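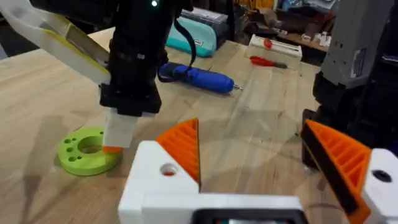 Most claims about how long furniture lasts are claims about the finish, and most people who repeat them have never asked what the finish was tested against. A seller says "durable" and we hear "will look like this in ten years." Those are different promises. Take a pale wooden tabletop with fine grain lines and a few faint scuffs. Has it worn well or badly? You can't say. You don't know its age, what has been dragged across it, or what the owner expected. The scuffs are evidence of something, but until you have those other facts they are not evidence for or against the word "durable."

Week 6 handout: What "durable" means and who gets to say so
Posted Dec 19, 2023 by Ysaline Gaillard

This site uses cookies to remember your settings. Accept / Manage

Read this before the discussion section. Bring one product page of your own choosing, printed, with every claim about wear underlined.

1. Three meanings in one word

Sellers use "durable" for at least three things. The first is hardness: can you dent it? The second is resistance to scratches and stains, and that mostly depends on the coating. The third is how long a buyer will put up with the thing before replacing it. A soft wood with a finish you can renew may do poorly on the first and very well on the third. A hard, glossy coating may do the reverse, since one deep scratch in it is difficult to repair and easy to see.

When a page gives you a hardness number and then talks about "years of use," it has moved from the first meaning to the third without telling you.

2. The Korletey figures

The Korletey buyer survey gets quoted a good deal in the trade, so we will spend some time on it. It reports that 469 owners were asked whether their desk had "held up well," and that a large majority said yes. Before you accept that, ask:

Who was asked? The forms went to 2737 addresses on the maker's own mailing list. People who threw the desk out, or got so annoyed that they left the list, were not there to answer.

When were they asked? July, for desks sold the previous fall. Less than a year of use tells you very little about a product sold on long life.

What counts as "well"? The form doesn't say. I would answer yes to that question about nearly everything I own.

I don't think the survey is dishonest. I think it is a customer satisfaction survey that has been asked to do another job.

3. The Dremlow rub test

Dremlow coats sample panels and rubs them with an abrasive pad for 400 cycles, then rates the damage by eye. This is better than a survey in one respect, because you could repeat it. But what does one cycle stand for? A week of homework? A single careless move of a heavy lamp? Dremlow's brochure says the result is "equal to a lifetime of family use" and gives no source for it. The lab result may be sound and the sentence printed under it may still be made up.

Note also that the rating was done by people who knew which panels had the new coating. Would you have set it up that way?

4. Price as evidence

Students often argue that the expensive table must last longer or people would stop buying it. Maybe. Buyers rarely own both tables, and hardly anyone compares them side by side after ten years — so it is hard to see how bad news would ever reach the market.

For discussion (60 minutes)

Write one sentence a seller could honestly print about a tabletop after a rub test and nothing else. Then write down what you would need to measure, and for how long, before you could add the word "lasting."

Reading: Plilside course packet, chapter on warranties. Pay attention to what the warranty leaves out. Ordinary wear is usually excluded, and I would like you to explain how that fits with the advertising.

Questions about the handout: see me after class | Course materials, please do not repost | Back to top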